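Kamport Library is giving its philosophy shelf a second life

If you've walked past Kamport Library lately and wondered why the upstairs lights are on until nine, I can tell you, as I've been up there most evenings this month with a sandwich and a very battered copy of Spinoza's Ethics.

The philosophy collection is back! It went into store when the reading room closed for the roof works, and I'd half given up on seeing it again. Now there are 473 books out on open shelves, and 253 of them can be borrowed for the usual three weeks. The rest are for reading in the room, mostly older editions with crumbly spines (there's a lovely fat Hume I'm not allowed to take home, and I did ask).
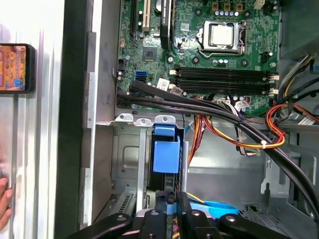 Inside a desktop computer, with the processor in its socket.

The best of it came from the Katsaros bequest, which is strong on the Stoics and the early moderns and rather thin on anything after Kant. I don't mind that, though my friends in the reading group do — they wanted more Simone de Beauvoir and have already filled in a request slip. Nolus, the second-hand bookshop by the station, has put in 36 paperbacks to plug the gaps, including two different translations of the Meditations. I've started comparing them over my tea and the difference in Book Two is enormous.

You can search the whole lot through the library's online catalogue, which now covers the Truritz branch too. That makes 885 philosophy titles between the two, and you can have one sent across for free. Mine took four days.

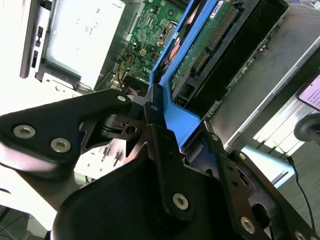

An open computer case with a black gripper across it.

The reading group starts again in October, at half past six in the upstairs room. First up is Seneca's On the Shortness of Life, so you've no excuse about the page count. Bring your own mug, and ask at the front desk if you need a copy.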